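Bernardo Carrilho
@bcarrilho

1/
在离岸金融中心的行业推广机构干了几年，最近刚把门禁卡交回去。趁还记得，写一串。不爆料，想看爆料的可以划走了，我签过的保密条款比我读过的小说还长。

2/
先说我们是干什么的。每个注册公司多过常住人口的小地方，都会有一个半官方的机构，负责向外界解释“我们不是你想的那样”。我就在这种机构里写材料。工资由持牌机构缴的年费出一半，政府出一半，所以每篇稿子都有两个老板，他们对逗号的看法不一致。

3/
我的第一项任务是把“避税天堂”四个字从所有文件里清掉，连引用别人批评我们的那几处也要清。最后定稿是“国际商业与金融中心”。会上有人问能不能再短一点，讨论了一个下午，结果又加了“领先的”。

4/
关于执行主任这个职位：外人以为要懂金融，其实主要得会坐飞机，还得会在早上七点的圆桌早餐上对着一盘冷炒蛋谈“实质经济活动”。我跟过两任，第二任能在任何一个机场贵宾室里两分钟内找到插座。我至今佩服。

5/
再说“实质经济活动”。规则出来以后，公司得证明自己在岛上真有人、真有办公室、真在做决定。Flernbridge（一家做公司秘书的老牌事务所）一下子成了全岛最忙的房东。他们那栋楼的会议室要提前一个月订，因为各家董事会都需要在岛上“真的开过”。会议室里的咖啡机大概是本地区参与决策最多的实体。

6/
我不是在嘲笑规则。规则出来之前，我见过一份董事会纪要，日期写错，地点写错，董事的名字倒是写对了，可惜那位董事已经辞任。规则出来之后，至少地点写对了。进步是一点一点来的。
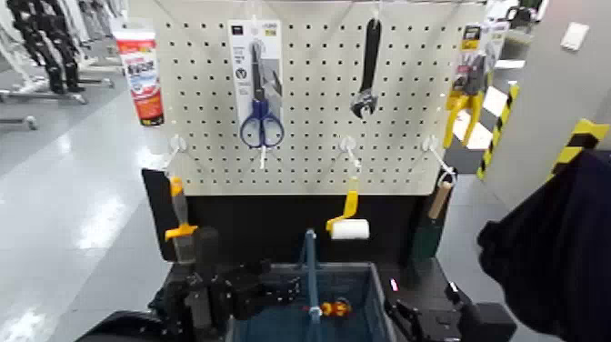
Bernardo Carrilho

7/
有人私信问推广机构的绩效怎么考核。好问题。我们考核过“媒体正面提及次数”。有一年数字特别漂亮，后来发现当地一支帆船队和我们同名，那年拿了冠军。报告已经印了，就没改。

8/
后来改考核“新增注册量”。注册量跟着利率走，跟着别国的选举走，跟着某个大国税务局的心情走，唯独看不出跟着我的宣传册走。涨的时候是战略奏效，跌的时候是外部环境。我写过两个版本的年报前言，存在同一个文件夹里，到时候挑一个用。

9/
宣传册本身值得单开一条。我们印了2,000册，铜版纸，封面是海。Lidstead的代表处收到了一大半，他们后来很客气地来信，问能不能别再寄了，柜子已经关不上。下一版我提议只做电子版，获得一致通过，然后又印了。

10/
说说Nikola Borkowska。她是我们的合规政策顾问，整个机构里唯一把国际评估组的问卷从头读到尾的人。别人读摘要，她读脚注。有一次评估组在脚注里引用了一份已经废止的指引，她在会上把页码报了出来，对方安静了很久，然后提议茶歇。

11/
她给我改稿从来不写意见，只在旁边画问号。一个问号是“有出处吗”，两个是“你信吗”，三个是让我去她办公室。我写“世界一流的监管体系”那次，收到三个。

12/
最后那句改成了“持续接受国际评估的监管体系”。登出来以后没有任何人表扬，也没有任何人投诉。Nikola说这就叫好句子。我现在写什么都拿这个当标准，所以大家可以理解我为什么没什么粉丝。

13/
受益所有人登记那场仗，我基本旁观，但稿子是我写的。支持公开的说透明，反对公开的说隐私，两边都给我发过措辞建议，两边的建议里都有“平衡”这个词。我数不清自己写过多少次“平衡”。那段时间我连选早餐都觉得应该征求公众意见。

14/
公众意见征集确实做了，共收到6份回复。其中4份来自持牌机构，内容高度相似，连同一个错别字都在。另外一份来自一位退休会计师，手写，非常好，是全部材料里唯一举了具体例子的。还有一份问的是停车场什么时候重新划线。

15/
那位退休会计师的信我们回了。停车场那份转给了公共工程部门，据我所知，那是整个征集过程中最先得到落实的意见。

16/
有人问Edent的事。能说的都在公开记录里：它是一家信托公司，被罚过款，交了，换了管理层，现在还在营业。我唯一能补充的是，当时我们的回应声明改了很多稿，最初那稿有两页，发出去的那稿只有一句话，大意是“我们注意到了”。律师们是按删除字数收费的，我怀疑。

17/
我学到的一件事：在小地方做监管和推广，最难的是超市。你上午刚参加完讨论人家牌照条件的会，下午就跟人家在冷冻柜前面撞上，两个人都假装对豌豆很感兴趣。大城市的利益冲突政策从来不写这一条，我们写了，在附录里，措辞是“社交场合的审慎接触”。

18/
还有人才问题。每份战略规划都写“培养本地专业人才”，写得真诚，预算也有，就是年轻人拿了奖学金出去以后，常常就在外面的Marinho之类的大所上班了。然后过几年，以顾问身份飞回来，按天收费，教我们怎么留住本地人才。讲得很好，我做了笔记。

19/
公平起见也说点好话。这个行业养活了很多普通人：办执照的、跑法院登记的、给文件盖章认证的。我在登记处见过一位大姐，凭公司编号的前几位就能说出那家公司哪一年成立、当时归谁代理。系统升级停摆的那几天，全岛的尽职调查基本靠她。她的职级叫“助理二级”。

20/
如果让我给继任者留一张条子，上面会写：
年报前言两个版本都在共享盘里。
评估组来的时候别安排海鲜，去年有人过敏。
“领先的”这三个字能删就删，删之前问一下Nikola。
储藏间的钥匙在前台，里面全是宣传册，小心开门。

21/
下一份工作还没定。猎头一月给我打过电话，说有个“类似但更有挑战性”的机会，我问在哪，他说了一个我得查地图的地方，人口大约是我们的一半，注册公司比我们多。

22/
我问他们的宣传册封面是什么。
他说是海。

23/
评论我会看，慢慢回。问具体客户的一律不回，问冷炒蛋的可以细聊。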